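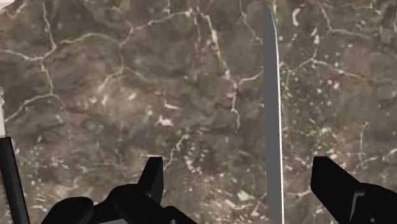

Robot open days should publish their failed runs. I came to this view in March 2021, at the Nasivbridge lab's online demonstration of Gorkholm, its simulated kitchen for testing arm control.

The session covered 16 tasks and 37 runs. Theresia Bachmann presented it competently and answered questions on contact models and joint limits. What she did not show was a table of results by task. We got a single average, and an average hides the one task that fails every time. 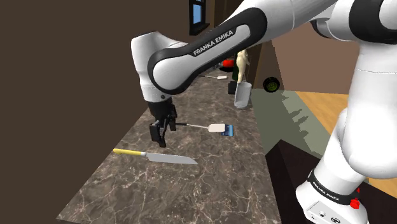
The Franka Emika arm above the spatula in the simulated kitchen.

Thin, flat tools are a fair test. A small error in finger height matters more with a spatula handle than with a tall cup, and friction settings can flatter the grasp. A visitor needs to know which settings were used and how often the start positions were changed.

Simulation removes the usual excuse. Each run can be logged and replayed at almost no cost. Riedl, the lab's earlier project, released logs for 1022 runs, failures included, and I learned more from those files than from the live session. Gorkholm should do the same before its next open day in August.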